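Hanging up shirts so they need less ironing

Most of the creases in a cotton shirt are set in the half hour after the washer stops. If the load sits in the drum, the folds press into the cloth and you will be ironing them out later. Take the shirts out first and leave the towels and socks for last.

Hold each shirt by the shoulders and give it 3 or 4 hard shakes. Then put it on the hanger and do up the top button. Do the third one down as well if the front is cut wide, or the two sides will dry at different lengths.

Pull the collar flat with your fingers while it is damp. Run your thumb along the button placket from top to bottom, and do the same with the cuffs. Gathered cuffs only need a tug at the end of the sleeve. Don't flatten the gathers, they dry better left alone.

Plastic hangers are fine for drying. Wire ones can leave rust on pale cloth, and unfinished wood can stain it. If you get bumps at the shoulders, the hanger is too wide, so go down a size. The Raven hangers sold in a pack of 5 at Gyamfi's are narrow enough for most women's shirts.

Leave a hand's width between shirts. In a small laundry room it helps to dry them in two batches - crowded shirts stay damp at the sides and pick up a smell.
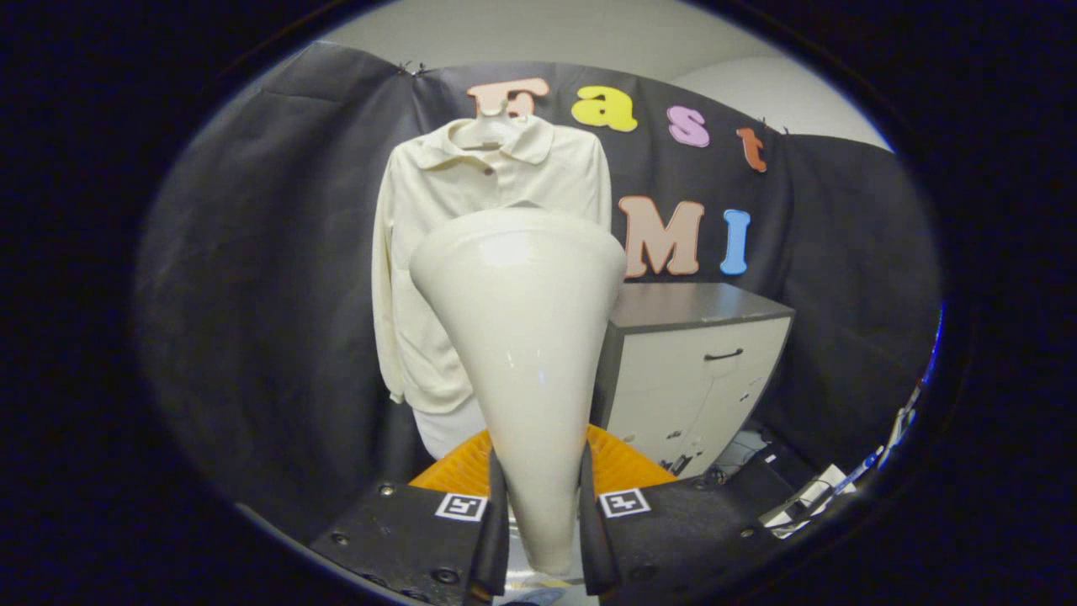
Cream and off-white shirts need a little more care. Keep them away from bright orange or red things until they are fully dry, as a damp sleeve can pick up color from a towel or a woven mat. Check them in daylight before you put them away. Marks you can't see under a yellow bulb show up plainly by a window, and a dark cloth hung behind the shirt makes them easier to find.

If you do have to iron, start while the cloth is slightly damp. Collar first, then cuffs, sleeves, and the body last. A shirt hung this way takes me about 3 minutes.

Next: getting wax off a tablecloth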